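Kelly Andrade
8/16/24

Thread on what belongs in a starter tool kit for a first apartment, and what the listed specs mean. Posting it in one go so it can be linked.
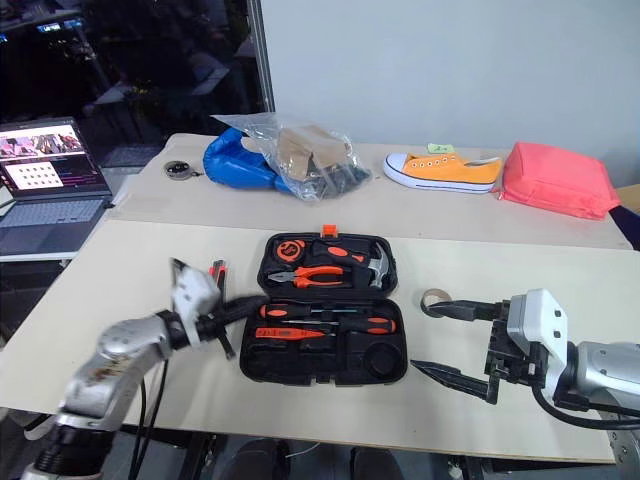 Cleiton Quintana replied that the piece count on the box is the only number most buyers compare, and asked whether it means anything at all.

It means very little. A 200-piece kit usually gets there by counting every screw, picture hook and driver bit as a piece. Subtract the fasteners and bits and compare what is left.

What should be left: a hammer, a tape measure, pliers, screwdrivers or a driver handle with bits, an adjustable wrench, a utility knife, a small level. Most rental-scale repairs need no more than that.

Hammer. Look at head weight, not overall weight. Kit hammers are often 8 oz. That is enough for picture nails and tack strips. For framing nails or pulling anything long, buy a 16 oz separately.

Check how the head is fixed to the handle. One-piece forged steel cannot come loose. A head pressed onto a tube can. Hold the handle and try to twist the head. Any play and it goes back to the store.

Tape measure. Blade width decides how far it will stand out unsupported before it buckles. Narrow blades fold early. If you measure alone, width is worth more than length.

The hook at the end of the tape is supposed to slide. The travel equals the thickness of the hook, so inside and outside measurements both read true. Do not glue it, do not hammer the rivets down. I get this question every April when people start moving.

Pliers. Hold them closed up to a light. The jaw tips should meet before the rear of the jaw does. A gap at the tips means they will not hold a brad or a wire end.

Handle covers: dipped or molded plastic is there for grip. It is not electrical insulation unless the tool carries a 1000 V rating. Color tells you nothing. Turn off the breaker either way.

Screwdrivers. Phillips #2 does most of the work in a home, #1 covers battery doors and small hinges. If the kit gives you one driver and a tray of bits, check that the bit seats fully and does not wobble.

Bit hardness is seldom printed. Drive one screw into scrap pine and look at the tip. Rounded edges after a single screw mean the steel is soft. Replace the #2 bits and keep the rest.

Adjustable wrench. Open it halfway and rock the movable jaw. A little play is normal. If the jaw tilts visibly, it will round off a nut on a supply line, and that repair costs more than the kit.

Level. Set it on a shelf, note the bubble, turn it end for end on the same spot. The bubble should read the same both ways. If it does not, the level is off. This test works on a shelf that is not level.

Cases. Molded compartments make a missing tool obvious, and they fit only the tools they were molded for. Replace the hammer with a heavier one and it probably will not go back in. A plain bag wastes space but takes anything.

Latches and hinges fail first on plastic cases. Open and close it in the store. Thin plastic hinges turn white at the bend when they are near the end of their life.

Kits I have gone through this year: Stelix, Devley, Kakent. Stelix has the best pliers and a poor tape. Devley is the reverse. Kakent is fine across the board and costs nearly double.

Savolainen sells the same categories as loose tools. Buying 5 of them separately came to slightly more than the Stelix kit, and I would take the loose tools if you already own a bag.

Two replies asked about cordless drills in kits. Skip them. The battery is usually small, often proprietary, and hard to find once the kit is discontinued. Buy the drill on its own from a line that sells spare batteries.

Storage: keep the kit out of an unheated shed. Condensation rusts bare steel in one winter. A light wipe of machine oil on the plier joint and wrench screw twice a year is enough.

Will add torque figures for the bit holders when I have the gauge back.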